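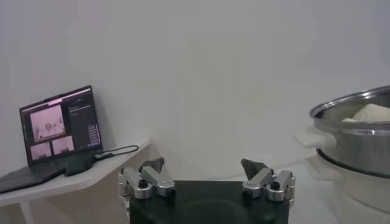 Two months with the Harano electric steamer pot

By Etel
Posted in June | 33 comments | 6 shares

I put off buying an electric steamer for years. I had a bamboo one that sat over a saucepan, and it did fine as long as I remembered to top up the water, and I did not always remember (the saucepan has a brown ring on the bottom that will be there until the end of time). So when my old hot plate gave up this spring I treated myself to the Harano, and I have been steaming things nearly every other evening ever since!

The first thing I liked was how plain it is. There's a white base with one little round knob on the front, and that is your whole control panel. No screen, no beeping menu, no app to sign up for. I turn the knob, I go and set out the bowls, and by the time I'm back there's steam coming up. My last rice cooker had so many buttons that I used one of them and was scared of the rest.

The stainless steel basket is what sold me, though. It has rows of small holes all over the floor, so the steam comes up evenly, and it wipes clean much faster than bamboo. I do still cut squares of parchment for anything sticky. Buns will grab on to bare metal if you let them sit too long after cooking, and I lost the bottoms off a whole batch before I learned to lift them out while they're still good and hot.

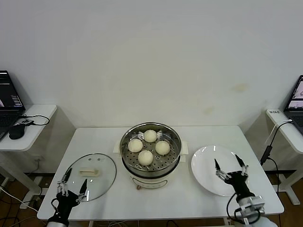
Four plain buns in the steamer basket, with the glass lid and a big white plate beside the pot.

Four buns is what I'd call a comfortable load for one layer. You can squeeze in 5 if you make them small, but they puff up and kiss each other along the sides, and then you have to tear them apart and they look a bit sad. Leave the gaps. It's worth doing a second round.

The lid is clear glass with a thin metal rim, and I like being able to peek without letting the steam out. It does fog up in the first few minutes – after that you can mostly see what's going on. The bar handle across the top is easy to grab with an oven mitt on. What I don't love is that the lid takes up a fair bit of table when you lay it down, and so does the pot, with those flat handles sticking out on both sides. My kitchen counter is tiny and I've ended up using the steamer on the table instead.

I did try the Ernavis before this one, at my sister's place, and it heats a touch quicker, but the basket is plastic and it had picked up a fishy smell that no amount of lemon would shift. The Joo is cheaper than either and I know plenty of you swear by it. I found it noisy.

For cleaning, I empty the base once it has cooled, wipe it with a damp cloth and give it a splash of white vinegar every couple of weeks (our water is very hard). The basket and lid go in the sink with everything else.

I'm giving it 4.5 out of 5, with the half point off for the handles. Next up I want to try a whole custard in it, in the blue dish, if the blue dish fits.

Related posts
Soft milk buns, step by step
Joo rice cooker: a second look
Getting hard water scale out of a kettle
What I steam when I can't face cooking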